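Section 4. Adjusting the Beddoe Task Chair

This section applies to all Beddoe chairs supplied by Arkita to offices at the Ulska and Grelalitz sites. It should be read before the chair is used for the first time and again whenever the chair passes to a different member of staff.

Before you begin

Place the chair on a level floor with clear space on all sides. Check that all castors are pushed fully into the base. Remove any packing ties from the levers.

CAUTION: Do not stand or kneel on the chair. Do not adjust the back while another person is leaning on it.

4.1 Setting the seat height

1. Sit well back in the chair with both feet on the floor.
2. Raise your weight slightly and pull the right-hand lever upwards. The seat will rise.
3. To lower the seat, remain seated and pull the same lever.
4. Release the lever when your thighs are level and your feet rest flat.

Note: If your feet do not reach the floor once the seat suits the desk, ask for a footrest (part 589). Boxes and waste bins must not be used in its place.

4.2 Setting the seat depth

1. Press the button under the front edge of the seat.
2. Slide the seat forwards or backwards until there is a small gap between its front edge and the back of your knees.
3. Release the button and shift your weight until the seat locks.

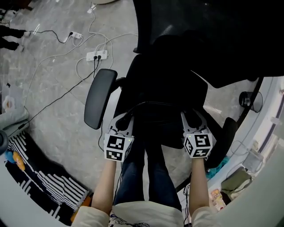 Armrests, where fitted, should be set last. They are intended to take the weight of the forearms during pauses and should not push the shoulders up. Staff who spend long periods looking down at something held in both hands, as the seated person is doing here, should bring the work higher where they can and look up from it often. Cables running down beside the seat, such as the thin black ones in the picture, should be kept clear of the levers and castors before the chair is turned or moved. Long sleeves may be pushed up while the levers are being used.

4.3 Setting the back

1. Turn the knob behind the seat anticlockwise to free the back.
2. Raise or lower the back until the curved part meets the lower spine.
3. Tighten the knob by hand. Do not use a tool.

CAUTION: The back springs forward when freed. Keep one hand on it throughout.

4.4 Care and faults

Wipe the seat with a damp cloth and mild soap. Check the knob for tightness every August. A chair that sinks under load must be taken out of use and labelled. Report it to Chaltu Demissie, Furniture Stores, on extension 862, quoting the number on the underside of the seat. Replacement castors are ordered on Form 13.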